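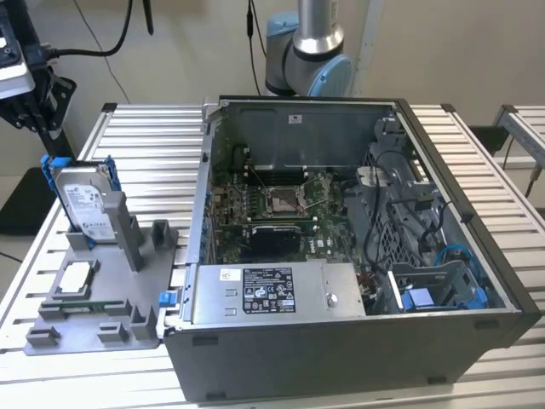

*Lid off. CPU, RAM stick and drive on the grey holder beside it.*

## Ex-office Dell tower, worth building back up?

**tallowbank** · 24 Jan 2022

Picked this up in the Gikesstead clearance. Board, power supply and one expansion card in the case, the rest came separately. Seller reckons it's "ready to go once assembled". I've heard that before. Before I spend an arvo on it, is there any reason not to use the drive that came with it? It would be the boot drive for my mum's machine: email, bills, photos.

---

**gumleaf_77**

Use it. Those Dell cases are a pleasure to work in. Anything blue is meant to be pulled or pressed, and the drives slide in without tools. You'll be done in 30 minutes.

---

**ohmless**

30 minutes to fit it, then a week of Mum ringing to say it's slow. A second-hand spinning disk as a boot drive in 2022? Put an SSD in. And I'd want to see the pins in that socket under a decent light before believing a word from the seller. The load plate is up and there's no cover on it. How long has it been like that?

---

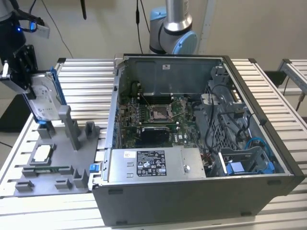 **tallowbank**

No idea how long. I've looked with a torch and can't see a bent pin, for what my eyes are worth. Power supply label is all there, and there's a blue tab at the end of it that I assume lets it swing or slide. Haven't forced it.

The seller listed the drive as "low hours". No number given.

---

**gumleaf_77**

Low hours is fine. I've got one with 4000 on it and it hasn't missed a beat.

---

**ohmless**

One drive tells us nothing. I had one from Haner go at 2000. What does SMART say? "Low hours" without a screenshot is a colour, like "off-white".

---

**pennywhistle_k**

Does the order matter? I'm halfway through one of these and the book from Penry says drives last, but I've always put them in first.

---

**tallowbank**

CPU first, then memory, for me. I want my hands clear of that socket as early as possible. Drive goes in the cage at the right-hand end, near the blue SATA cable.

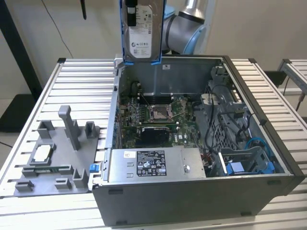

*2 min read · long post, sorry*

**ohmless**

Agreed on the CPU. Close the load plate before anything else goes over the top of that case. I wouldn't dangle a 3.5-inch drive above an open socket, and the label facing you doesn't make it any lighter if it slips.

Other things I'd do before trusting it:

- New coin cell. They're cheap, and old ones lose the clock.
- Fresh paste.
- Boot with one stick and nothing else plugged in.
- Full surface scan on the drive, the long one. If it finishes clean, fine, use it for backups.

I'd ignore the health score from that Arkeo utility. It gave me "excellent" on a drive with 3000 reallocated sectors.

---

**gumleaf_77**

You'd scan a toaster. Plenty of us just plug them in.

---
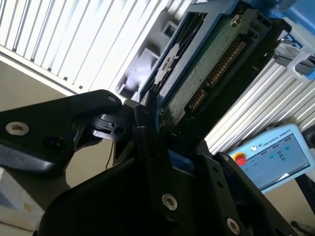
**carrier_pidgeon**

Drive carriers are where I've seen people come unstuck with these cases. The blue plastic flexes, so they get handled by whatever is handy, and what's handy is often the bare board. Hold yours by the sides and keep off that row of gold contacts along the edge of the green one. Check the silver screw near the top of the board too, I don't like a loose one in there. I'm with ohmless on the scan and with gumleaf on the case.

---

**tallowbank**

Right, SSD for Mum, spinner gets the long scan. If it's still behaving in May I'll admit the seller had a point.

---

**ohmless**

Post the hours when you've got them.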